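Stoveren Community Board > Home and Kitchen > Plastic party plates and basins: what do you keep?

Page 1 of 1

tudidia_hall
14 Jan 2022
We are sorting out the serving things that have built up over the years for family dos. Everything is going on one long table so we can see what we have. There is a cloth on it already, the purple one, and it is staying on because the table underneath marks easily.

What I would like to know is how other people store the mix. We have metal basins, plastic bowls and a lot of shaped plates, mostly red with gold edges. The cupboard is 49 cm deep and has one shelf. At present the basins are at the bottom with everything else thrown inside them, and you have to empty the lot to get one plate.

This is the largest basin next to one of the red plates:
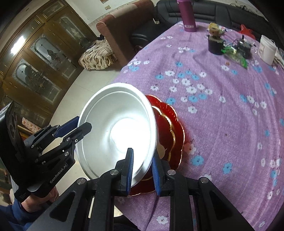 Re: Plastic party plates and basins

chae_lower_road
Basins nested at the bottom, open side up, biggest outside. Plates on their edge beside them in a rack. We did ours this way in September and have not had to move it since.

A letter rack from Kekarport works if you have not got a plate rack. Get the wide one. The narrow one will not take a plate with a lip.

Re: Plastic party plates and basins

oldgasworks
I disagree with putting plates on edge if they are plastic. Mine went out of shape over one summer and now they rock on the table. Stack them flat, put a sheet of kitchen paper between each and leave it at that. The gold wears off if they rub.

Metal basins I would turn upside down. Otherwise they collect dust and you are washing them before you use them as well as after.

Re: Plastic party plates and basins

chae_lower_road
Was that cupboard near a boiler? Ours have been upright for months and are flat. I think heat did yours.

Upside down is fine for one basin. If you have 3 that nest, it makes no odds, the dust only gets in the top one. Put a tea towel over it.

Re: Plastic party plates and basins

oldgasworks
It was next to the boiler, yes. I would still stack them flat.

Re: Plastic party plates and basins

tudidia_hall
No boiler near ours, it is on the outside wall and cold if anything.

I should have said the plates are not all one size. The wedding one is much the biggest. It is a see-through red oval with "THE WEDDING" and "Get Married" on it in gold, and the double-happiness character. A smaller one next to it still has the barcode sticker in the middle. 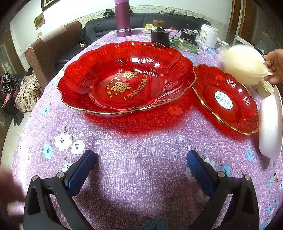

So a rack would have to take the oval one as well, and I doubt a letter rack would. The cream plastic things can go inside each other, they are no trouble. It is the plates I keep going round in circles with.

My sister-in-law says to get rid of the wedding one as it only suits one kind of party. I would rather keep it. There are two more weddings coming in the family and it holds a good amount of sweets and oranges.

Re: Plastic party plates and basins

pegbag
Keep it. They cost very little new but you can never find the same one again.

For the sticker, warm water and washing-up liquid, leave it 20 minutes with the plate flat and the water only just over the label. Then rub with your thumb. Do not use a scourer, and do not use nail varnish remover on plastic, it goes cloudy. If there is glue left, a bit of cooking oil on kitchen paper shifts it, then wash again.

Re: Plastic party plates and basins

oldgasworks
Agree about the nail varnish remover. I would go 30 minutes on the soak if the label has been on for years. Keep the water off the hot side.

Re: Plastic party plates and basins

marrow_and_twine
Can I put in a word for not using the cupboard at all for the oval one? We have a big tray that never fitted anywhere and it lives flat on top of the wardrobe in a pillowcase. It comes down when it is wanted. You will not be reaching for a wedding plate every week.

Then you only need to find room for the ordinary ones, and flat or upright hardly matters.

Re: Plastic party plates and basins

chae_lower_road
That is sensible, although things on top of our wardrobe are never seen again. Put a note inside the cupboard door saying where it is.

Re: Plastic party plates and basins

tudidia_hall
Thanks all. Going with the pillowcase for the oval plate and flat stacks with kitchen paper for the rest. Basins nested, right way up, tea towel on top. Sorry oldgasworks, I cannot lift the whole nest upside down without it coming apart on me.

Will try the oil on the sticker if the soak does not do it. Does anyone know if the gold edge minds oil?

Re: Plastic party plates and basins

pegbag
Mine did not, but keep it to the middle and wipe it off straight away.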